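So I finally got a go with the Dredix gripper on Wednesday, after weeks of moaning about the old Jirkimar one (lovely motor, fingers like bananas!). The job was cables, which I hate, in and out of a little orange basket.

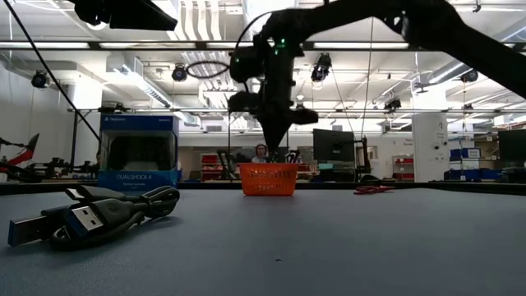 First impressions? It closes gently, and the software let me set the force from 0 to 1000, so I parked it at 600 and left it alone. The Jirkimar only does open, shut and sulk. I do miss its quick release though – the Dredix has four fiddly screws and I dropped one straight away.

Next I tried running both arms from the Garba controller, slowed to 70 per cent because I'm a coward.

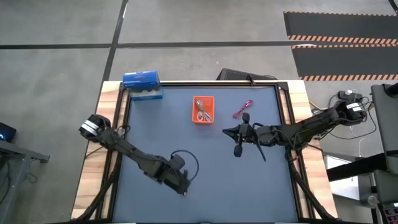 Both arms over the mat, with the scissors next to the orange tray.

Scissors are next on my list, and I'm dreading those handles.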